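Bollik Newsletter
Practice Notes — Furniture handling, two-arm work
Monday, April 12, 2021
By Puspita Sumampouw

The new handling rules are out! I know, I know, a rules update is nobody's favorite email, but I have been waiting for this one since November and I'm going to be excited about it for a page or so. If you work with the two-arm setups at any of our sites, the short version is that chairs finally have their own section. Until now we had one paragraph that covered "items with legs," and it treated a dining chair, a plant stand and an office chair on casters as the same problem. Anybody who has tried to move an office chair with two arms knows they are very different problems.

The draft came out of the Brannigan room, where Alaric Zamora and Jonas Brunner spent a good part of the winter writing down what they were already doing. They went back through 281 session notes, marked every place where an operator had stopped early, and sorted the stops by cause. Casters came up more than anything else. A chair that can roll will roll, and if one arm starts pulling before the other has closed, the whole thing swings around on you.

So the first rule in the new section is the one I like best: both grippers closed before either arm moves the chair. Closed, checked, and said out loud by the operator ("left on, right on"), with the second person answering before anything moves. It sounds fussy on paper. Try it for a week — it becomes a habit very quickly, and it makes it so much easier to follow what a colleague is doing from across the room.

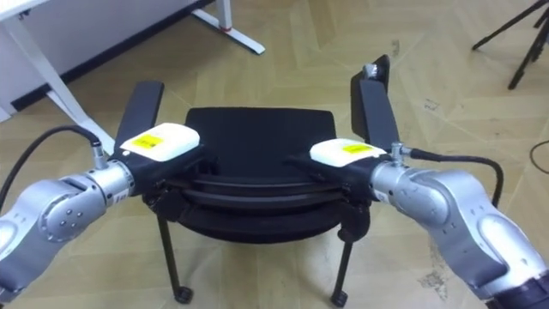
The second rule is about where to hold. Armrest chairs are to be held by the armrests or by the supports just under the pads, one gripper to a side, at matching heights as near as you can manage. Don't take one armrest and the backrest. Don't take the seat edge on one side because it happens to be closer. Ansel Crenshaw argued for a while that a seat-edge hold should be allowed on light chairs, and there is now a line saying a site lead can approve it for a named chair, in writing. That seems fair to me.

Before the grip there is a hand check, and please do this one with the arms parked and the motion lock set. Wiggle each armrest. If it turns, slides or lifts by itself, find out how it adjusts and set it before the session starts. An armrest that drops a notch while both arms are loaded puts all the work on one side, and Jonas has two pages of notes on exactly that. (Ask him. He'll be delighted.) Worn or cracked pads go on the sheet too, under "condition," and the chair is set aside until somebody has looked at it.

Speed is capped at 180 millimeters per second at the gripper whenever a chair is held, whatever the task is. Some of you were running quicker than that and doing it well, and I realize this will feel slow. Give it a fair try. The cap is for straight pushes and pulls as well as turns, and it stays in force until both grippers are open and backed away from the chair.

Next comes cables, my own hobbyhorse. The wrist cables need enough slack for the full reach of the move, and the slack should hang to the outside of the arm, away from the chair. Walk the arm through its reach once by hand guide with nothing in the gripper and watch the cable the whole way. If it goes tight at any point, stop and re-dress it. If it sags far enough to catch a leg or a caster, same thing. The rule also covers loose cables on the floor: route them out of the travel area, or cover them, before the chair is rolled anywhere.
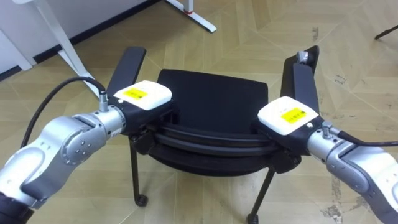 Page 5

Floors got more space than I expected, and I'm glad. Every site now marks a travel area for rolling furniture and keeps it clear of desk feet, stands and anything else with a leg that sticks out. Arlo Halvorsen wrote the floor part and he has a good rule of thumb in there: if you'd step around it while carrying a box, a caster will find it. Scuffs and stains in the travel area should be written down with the date the first time they're noticed. It saves a long conversation later over which session left what.

Labels are a small item but they trip people up at inspection. Any label on a gripper module has to be readable by a person standing next to it, and the number on it has to match the number on the session sheet. If you swap modules between left and right, write the swap down. Conda caught a mismatch at their last check and lost most of a morning to it.

A few questions came in while the draft was going around. Does the two-person call apply when you're only nudging a chair a little to straighten it? Yes. Does it apply to stools? Only if they roll. Can one operator run both arms? Yes, as before, but the second person still has to be in the room and answering, and they need a stop button within reach. Rata asked whether chairs without armrests are covered, and for now they stay under the old paragraph. Alaric has a draft going for those and would love some help, so write to him if you've got session notes to share.

Grippers come in for a pad check after every 1,000 closes, the same as for the other furniture work. The counter on the session sheet has been updated and there's a new box for initials.

Printed copies go out to the sites this week. Please swap out the old sheet at the station, and put the old one in the recycling so the two don't get mixed up. Comments go to me or to Jonas, and we really do read them — the line about turning armrests came from a comment on the first draft.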